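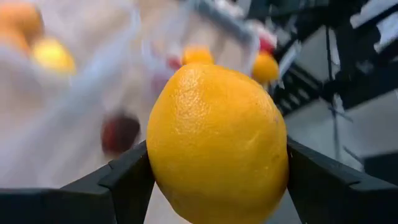 The toast, day whatever

July 2020

I have been asked to give the toast at my aunt and uncle's anniversary and I've been carrying it around like a stone in my shoe. 30 years! I was the flower girl at that wedding, or I was supposed to be. What really happened is that I sat down on the church steps with the basket in my lap and would not go in, and my mother ended up throwing petals over the top of me. I don't remember any of it but I have been told so many times that I can picture the steps.

So of course Aunt Pei-shan wants me to do the talking. She called last night while I was draining pasta and said, very lightly, like she was asking me to pick up milk, "You'll say a few words, won't you, you're good at that." I'm not good at that! I'm good at writing things down and then hiding. But you don't tell Pei-shan Yang no when your hands are full of hot pasta, and I said sure, and she said wonderful, and three minutes would be perfect, because your uncle gets restless. Then she hung up.

The party is going to be on screen, obviously, for everyone who isn't already living in their house. Cousin Chi-keung is setting up the call. He's the one in the family who understands these things, and he has already sent out a page of instructions with the word MUTE in it more than any other word. The idea is that we do the small version now, and then in September, if we're all allowed, there'll be the real dinner with the fish and the noodles and the cousins under the table. I asked if I could save the toast for September. I could not.

I sat down with it this morning after I'd put the laundry in. Wrote "Aunt Pei-shan and Uncle Wen-hsiung" at the top of a clean page and underlined it and then spent a long time deciding whether it should be Wen-hsiung and Pei-shan, since he's older, or whether that would look like I'd picked a side. (There are sides. They are over the thermostat.) Then I got up and had toast, the bread kind.

The trouble is what do you say about two people who have been married that long when you only know them as your aunt and uncle? I know what she keeps in her purse. I know he hums when he parks. I don't know how they talk to each other when we've all gone home, and that seems like the part the toast should be about. Every sample I found online talks about a journey. There was one with a garden in it, and one where you hold up a candle, and one long rhyming one that somebody must have worked very hard on. I read it out loud in the kitchen in my best voice and the cat left.

Called Shanthi for help. Shanthi Dewan has given toasts at everything, she did both her sisters' weddings and her dad's retirement, and she's the only person I know who enjoys it. She asked me for one story and I said I had a lot of stories, and she said no, one. "If you have a lot you have none yet." That annoyed me for most of an hour and then I could see she was right, so I made a list and started crossing.

Out went the flower girl thing, because I'm the star of it. Out went the camping trip, because it ends with the tent and Aunt Pei-shan has never forgiven the tent. The one about the car in Lornia I like very much but it takes too long to explain where the ferry goes from and why Uncle Wen-hsiung was wearing my grandmother's coat. I kept that in a corner of the page with a star, just in case, and I have a feeling I'm going to try to sneak it in and regret it.

Then there's the card as well. I'd forgotten there was a card! My mother says it's one card from all of us, but she bought it, and it has a sort of swan on it, and she's passing it around the family by mail, so by the time it gets to me there'll be no room left except under the swan's foot. I ordered another one from Esari just from me. Plain cream, no swan. It was more than I wanted to spend on a card but the paper feels nice and I can always write on a practice sheet first. I know what will happen, I'll write the practice sheet beautifully and then smudge the real one with the side of my hand. I'm left-handed, it's been happening since first grade.
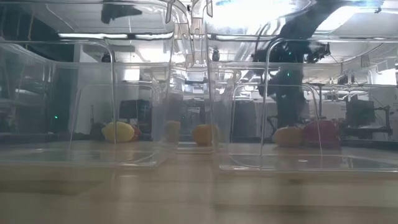

7 min read

Back again. Lunch, two phone calls, and a nap I hadn't planned.

The first call was my mother wanting to know if I'd got the card yet (no, she mailed it to Cousin Shih-chieh first, she'd forgotten that). The second was Shih-chieh wanting to know what he was supposed to write in it. He's 25 and has somehow got all the way there without signing anything but his name. I told him to put one nice thing and he said like what. I said well, what do you like about them? And there was a long silence and then he told me this whole thing about the year he was living with them for school, when he failed his driving test and was too embarrassed to come home, so he sat at the bus stop past dinner. And Uncle Wen-hsiung walked down there and didn't say a word about the test, just sat next to him on the bench, and after a while Aunt Pei-shan came down too, with the dinner, in dishes, with a lid on each one, and they all ate it at the bus stop. He said the bus came and the driver opened the doors and they all had to shake their heads at him with their mouths full.

I'd never heard that! I've known him his whole life. I asked him if he'd put it in the card and he said oh no, there's no room, there's a swan. So I asked if I could have it for the toast, and he said he'd have to think, and then he sent me a message before I'd even put the kettle on that said ok but don't say I cried.

I won't say he cried.

So I have my one story, and it isn't even mine, and I've been writing it out all afternoon. It's better than anything I had. What I like is that she came second. I don't know if they'd talked about it, or if he just put his shoes on and went and she stood in the kitchen looking at the food getting cold and worked out where he'd be. I'd love to know. I might ask her, but not before the party, because she'd smell a rat right away.

Shanthi says to write it the way I'd tell it to her and to not use the word "truly." I had used it four times. She also says to stop thanking everyone at the start, it eats up the time and half of them will still be looking for their camera button. I don't know how she feels about ending on "please raise your glasses," I'll have to ask. What else do you end on? If you don't tell people to raise them they sit there holding the stem and waiting. And Uncle Wen-hsiung will have tea in his, he always does, he says wine makes his ears hot.

I timed myself with the oven timer. The first try went way over and I hadn't even got to the bus. Second try I left out everything about the school and how he came to be living there, since everybody on the call knows that already, and it was much closer. Third try I got the giggles at "lid on each one" and had to stop. I may just have to practice that bit until it goes dead on me.

Presents: my mother wanted us to all go in on something big. There was talk of a pair of those Kisport walking shoes each, his and hers, which I thought was sweet until I remembered that Aunt Pei-shan has opinions about other people choosing her shoes. Chi-keung thinks a photo book. I think a photo book too but I don't want to be the one collecting the photos, and whoever says photo book first usually is, so I'm letting him say it. And I've ordered a cake from Mac Giolla to be dropped at their door that morning, the almond one she likes with nothing written on it. She hates writing on a cake. She says you feel rude cutting through somebody's name.

Things I still have to do. Ask Shih-chieh if it was winter, because I've got them in coats and I made that up. Find the blouse with the good collar, nothing else matters from the waist down. Look for the little picture of the two of them outside the church, I'm sure I had it in the blue album and it's not there, it could be in my mother's drawer, it could be anywhere. Wen-hsiung Wan with all that hair! I'd like to hold it up to the camera at the end if I can find it, and if Chi-keung can stop his dog barking long enough for anyone to look at it.

I did write something on the practice sheet for the card. It says "Thank you for always coming to the bus stop" and then I worried it would give the toast away if she opens it first, so now I have to think about when to mail it. Maybe the day after. Would it look like I'd forgotten? I think it's fine if it's late – cards are late all the time at the moment, they'll blame the mail.

Laundry is still in the machine, I've just remembered. I'll have to run it again.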